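Moving a recipe archive off a dead wiki

4 Sep 2018

The wiki stopped accepting logins in the spring. It still served pages, so I left it alone for longer than I should have. The host then announced that the old database version would be dropped in November, and the wiki software had not seen a release compatible with the newer one in years. I gave myself two weekends. It took four.

The archive held 1487 pages. I had assumed most of these were recipes. After removing redirects, empty category stubs, spam accounts' user pages and discussion pages containing one line or less, 383 were left. Of those, 40 were duplicates under a slightly different title ("rye bread, dark" and "dark rye bread" being typical), and I merged them by hand.

Export

The built-in XML export needs an admin login, so that was out. I had shell access and took a plain dump of the database instead. Page text sits in one table and revision metadata in another, with a third joining the two. The join is simple once you accept that the page table stores the ID of the latest revision and the revision table stores the ID of the text, and that the text ID and the revision ID drift apart early and never match again. I lost an evening to assuming they matched.

Encoding was the next problem. The tables were declared as Latin-1 but held UTF-8 bytes, which is common for installs of that age. If you dump with the default client character set, everything gets converted a second time and every ä becomes two characters. Dump with the client set to latin1, then change the declaration in the file header to utf8 before importing. Check a page with a degree sign in it first. In a recipe archive there are plenty.

Conversion

I wrote the converter in Python. A general-purpose tool handled headings, lists and links without trouble, but it dropped template calls silently, and nearly every recipe used at least one. The ingredient template had gone through 3 versions over the life of the wiki:

Version one took positional parameters: amount, unit, name.
Version two took named parameters, with the unit folded into the amount.
Version three went back to a separate unit and added an optional note.

Old pages were never updated when the template changed. The wiki rendered them anyway, with a blank where the unit should have been, and readers seem to have filled in the missing unit from experience. My converter tries each pattern in turn and writes a line to a log when none fits. The log had fewer entries than I expected, and most were pages where someone had typed a fraction using a slash and a space.

Units

I store everything in grams and milliliters now, with the original text kept in a second field. Cups are ambiguous across contributors. Aleksi Kettunen, who wrote a large share of the baking section, used a coffee cup of 150 ml and said so once, on a discussion page that my cleanup rules had already thrown out. I restored that page from the dump and applied his cup to his recipes only. His notes on stovetop flatbread now come out at a sensible hydration, which they did not before.

Heat settings are worse. "Medium" is not a unit, and a setting of six means little without the range it belongs to. I left these as text and added an optional field for the type of cooktop. It is empty on most pages.

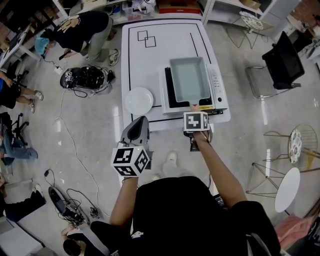
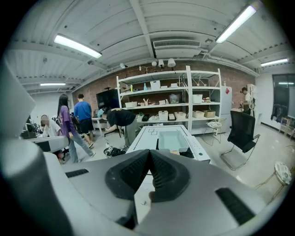

Hosting and layout

The new version is a static site. Each recipe is one text file with a short header block for title, contributor, yield and tags. A build script named Kokton reads the folder, checks the headers and writes the HTML. A full build is fast enough that I have not bothered with incremental builds.

Search runs in the browser against a prebuilt index. I index titles, ingredient names and tags, and leave the method text out. Including it made the index several times larger and mostly returned every recipe containing the word "stir."

Old URLs

The wiki used titles as paths, with underscores and capital letters. The new site uses lowercase and hyphens. I generated a redirect map from the page table, including the wiki's own redirects, and resolved chains so that each old address goes to its final page in one hop. Two chains were loops. Both had been broken on the wiki as well, so I pointed them at the index.

Still open

Photos attached to old pages are copied over but not resized. Some are scans of handwritten cards and need to stay large enough to read, so a blanket size limit won't work.

Contributor names are inconsistent. The same person can appear under a login, a full name and initials. I have a mapping file and am adding to it slowly.

Comments are off. If you find a wrong quantity, send the page title and the line, and I'll check it against the dump. I am keeping the dump.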